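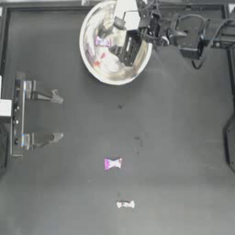

Von der Redaktion Technik und Fertigung
Skisau, 12. Januar 2024

Der Automatisierungsbetrieb Lavus hat in Skisau seine Versuchshalle für Besucher geöffnet und dort eine Zelle für das Greifen kleiner, verpackter Teile vorgeführt. Nach Angaben des Unternehmens kamen einige 200 Gäste, überwiegend aus Verpackungsbetrieben, dem Sondermaschinenbau und von Berufsschulen der Umgebung. Die Vorführungen liefen in Gruppen, der Zutritt zur Zelle selbst war durch eine Bodenmarkierung begrenzt.

Als Werkstücke dienten einzeln gewickelte Bonbons, als Ablage eine runde Schale aus Edelstahl. Die Aufgabe lautet, ein Stück von der dunkelgrauen Arbeitsfläche aufzunehmen, es über die Schale zu führen und dort abzulegen. Lavus nutzt die Anordnung als Prüfaufgabe für Greifer und Steuerung. Gedrehte Folienenden geben beim Zufassen nach, die Lage des festen Kerns ist von oben nur ungenau zu bestimmen, und die Folie reflektiert. Hinzu kommt die polierte Schale, deren Innenwand die Umgebung verzerrt spiegelt und damit die Bildauswertung erschwert.

Die Steuerungssoftware trägt den Namen Clustex. Sie fasst nach Darstellung des Herstellers benachbarte Bildbereiche zu Objektkandidaten zusammen, ordnet diese nach Erreichbarkeit und übergibt den jeweils günstigsten an die Bahnplanung. Liegen zwei Kandidaten dicht beieinander, wird zusätzlich geprüft, ob die Finger zwischen ihnen Platz finden. Fällt die Prüfung negativ aus, wählt das Programm einen anderen Anfahrwinkel oder stellt das Stück zurück. Ein Eingriff des Bedieners ist in diesem Ablauf nicht vorgesehen, bleibt aber jederzeit möglich.

In einer internen Versuchsreihe vor der Veranstaltung wurden 963 Greifvorgänge aufgezeichnet. Davon entfielen 333 auf Stücke, die parallel zu einem Nachbarn lagen. Eine Erfolgsquote nannte Lavus nicht. Die Auswertung sei noch nicht abgeschlossen, hieß es zur Begründung, insbesondere müssten Fehlgriffe nach ihrer Ursache getrennt werden – Bildauswertung, Bahnplanung oder Mechanik.

Im Fachgespräch ging es vor allem um die Finger. Verwendet werden kantige, dunkelgraue Backen mit texturierten Auflagen an den Spitzen. Ein glatter Kunststoff rutschte in früheren Versuchen an der Folie ab, eine weiche Gummierung haftete zu stark und gab leichte Stücke verspätet frei. Die jetzige Lösung gilt im Haus als Kompromiss. Der Belag fasert mit der Zeit aus und muss regelmäßig ersetzt werden. Angaben zur Standzeit will Lavus erst machen, wenn Daten aus dem Dauerbetrieb vorliegen.

Gefragt wurde auch nach der Übertragbarkeit auf andere Güter. Für Beutel mit losem Inhalt ist die Zelle derzeit nicht ausgelegt. Kleine Faltschachteln und Blisterstreifen wurden erprobt, standen aber nicht auf dem Programm. Bei Taktzeiten verwies das Unternehmen darauf, dass die Bewegungen für die Vorführung verlangsamt wurden und keinen Rückschluss auf den Serienbetrieb zulassen.
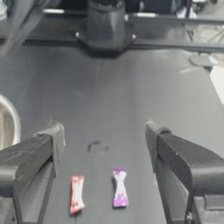 Fortsetzung mit Partnerbetrieb Fontes

Im Februar soll die Prüfaufgabe bei Fontes wiederholt werden, einem Abfüll- und Verpackungsbetrieb, der sich an der Entwicklung beteiligt. Vorgesehen sind 2 Versuchsblöcke. Im ersten bleibt die Anordnung unverändert, um die Ergebnisse vergleichen zu können. Im zweiten wird die Beleuchtung an die Verhältnisse der dortigen Halle angepasst, in der Tageslicht seitlich einfällt. Fontes stellt dafür eigene Ware in verschiedenen Wickelfolien bereit.

Über eine Beschaffung ist nach Auskunft beider Seiten nicht entschieden. Fontes will zunächst klären, ob sich eine solche Zelle in die bestehende Linie einfügen lässt oder als getrennter Arbeitsplatz für Mischpackungen betrieben werden müsste. Die Unterlagen zur Vorführung verschickt Lavus auf Anfrage an Fachbesucher. Ein weiterer Termin in Skisau ist geplant, ein Datum steht noch nicht fest.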